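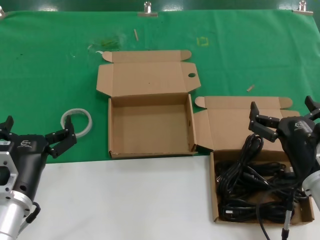

Stivow packing notes – boxes and cables
README, read before you pack anything

What this is
Notes and photos for the cable packing job. Brown corrugated mailers, fold-over lid, black cables going in. Started by Bevan Hinds, now kept by me (Yoga Halim) when I get a minute. Ask So-ying Mok about the older notes, I never had those.

What's in the folder
photos – 51 of the packing table, mostly boxes with the lids open
notes.txt – one line per photo, sometimes two
boxes.csv – box sizes, closed and flat
old – leave it alone please

The table
Green cloth at the back, clipped along the far edge, white surface in front. Keep the cloth flat, the boxes rock if it rucks up. Bits of stick and scrap want brushing off at the end of the day, not halfway through a set.

Boxes
Lid right back before you start, so the tuck flaps are out of the way. Check the round hole in the side flap, Nosular sent us a batch without it. Those go back to Thư Kiều, don't try and punch them yourself. 17 still to go back as of Tuesday.

Cables
Loose coil is fine, doesn't need to be pretty. What does matter is the plug.

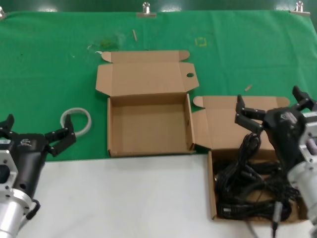

Plug goes in last, on top of the coil, never under it. If an end is hanging over the front wall the lid wont shut square and the tab creases. Tuck it in, then press the middle of the coil down with a flat hand. Still springing up? Take it out and coil it smaller.

How notes.txt is written
empty – nothing in the tray
part – cable in, an end still outside
full – everything inside the walls, lid open
shut – lid down, tabs in
Tape gets its own column, yes or no. Put no if you're unsure and Hưng Kim will look at it.

Known problems
– 5 lines in notes.txt have no label, mine, will fix
– "part" and "full" got mixed up in teh July lot
– box sizes are outside measurements, inside ones not done yet
– Flellmont boxes look the same but are a bit shallower, keep them seperate

Using it
Fine to copy inside Stivow. Anyone outside, ask Bevan first. Corrections straight into notes.txt with your initials at the end of the line.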